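Skoltis: a word list of home cooking terms

Hello, and thank you for stopping by! Skoltis is a plain list of words that people use in their own kitchens, gathered from handwritten recipe cards and family notebooks. It started as a shoebox of cards that Raili Lindqvist inherited from her aunt, and it has grown a good deal since then (the shoebox is still in use).

What you get

One file, skoltis.csv, with 2000 entries taken from 217 notebooks. Each row has the word as it was written, a cleaned-up spelling, a short meaning, and the kind of dish it came from. If the writer spelled "simmer" three different ways on one page, we kept all three, and you will find them pointing to the same cleaned-up form.

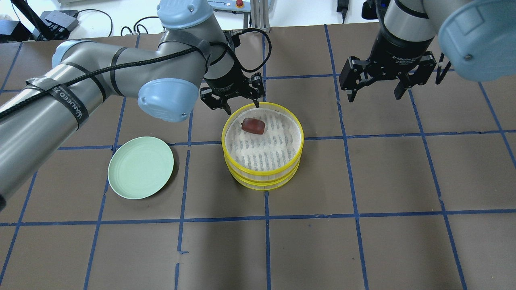
Meanings were written by Siiri Saarela and checked by Hrvoje Vukčević, who disagreed with each other quite often, mostly over soups. Where they couldn't settle on one meaning the row carries both, split by a semicolon, so please don't treat that as a typo.

Known gaps

Baking is heavily covered and pickling hardly at all. Amounts such as "a good lump" are in the list, but we haven't tried to turn them into grams. The last 300 rows came in during November and still need a second reading.

Using it

Free for any purpose, with a mention of Skoltis somewhere your readers will see it. If your grandmother had a word we missed, do send it along with the dish it belongs to! Joonas Partanen looks after new entries and merges them in batches of 100.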